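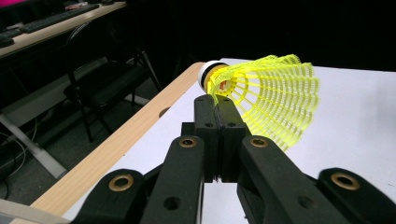 Figure 2. A yellow plastic shuttlecock of the moulded type, with its white base, black band and open lattice skirt.

4.2 What clubs keep, and what they throw away

Anyone who has spent an evening in a community badminton hall will know the sound of a plastic shuttle better than the look of one, and it was a pleasure in this part of the study to slow down and pay some attention to the object itself. The moulded shuttle (Figure 2) is a humble thing. A rounded base meets a skirt of thin ribs that fan outward, and these ribs are crossed by curved strands so that the whole skirt becomes a mesh of small openings. Feather shuttles were left out of our count, as only the two advanced groups at Drumham used them, and they keep their own supply under lock and key.

Over the season we collected 2,701 discarded shuttles from the bins and buckets of the halls at Drumham and Vedbridge. Members were asked to go on playing just as they always had and to drop a shuttle in the bucket whenever they felt it was finished. We were careful not to tell them what "finished" ought to mean. This turned out to be the most interesting choice we made, for it soon became clear that the word means very different things to different people, even to two friends on the same side of the net.

Our first sorting was done by hand on a plain table, under the same lamp each time, and followed the sheet drawn up by Ourania Antoniadis for the earlier Raptis survey. The sorter begins at the base, looking for dents and for any looseness where it joins the skirt, and then turns the shuttle slowly to follow each rib out to the rim. Broken strands are marked on the sheet by row. A shuttle with a squashed skirt is set aside overnight and looked at again the next morning — many of them recover their shape quite nicely if left alone in a warm room — and only the second reading is used in the tables.

Colour deserves a word as well. Yellow was the favourite in both halls, and members told us over and over that they found it easier to pick up against the dark curtains at the Vedbridge end. White shuttles were used mostly by the juniors, who had been given a large box of them in May and were still cheerfully working their way through it when we finished. We did not test visibility ourselves, and we would be glad to see someone with a proper lighting set-up take it on.

Of the whole collection, 139 shuttles showed no damage that either sorter could find. We had half expected a few of these, but the number surprised us, and we went back to the members to ask. Several said that a shuttle can "go off" in flight well before it looks worn, and that they would sooner start a fresh one than argue over a wobble at the end of a close game. A further 51 had lost the base altogether and could not be scored on the full sheet. They are listed separately in the appendix and play no part in the comparison of the two halls that follows.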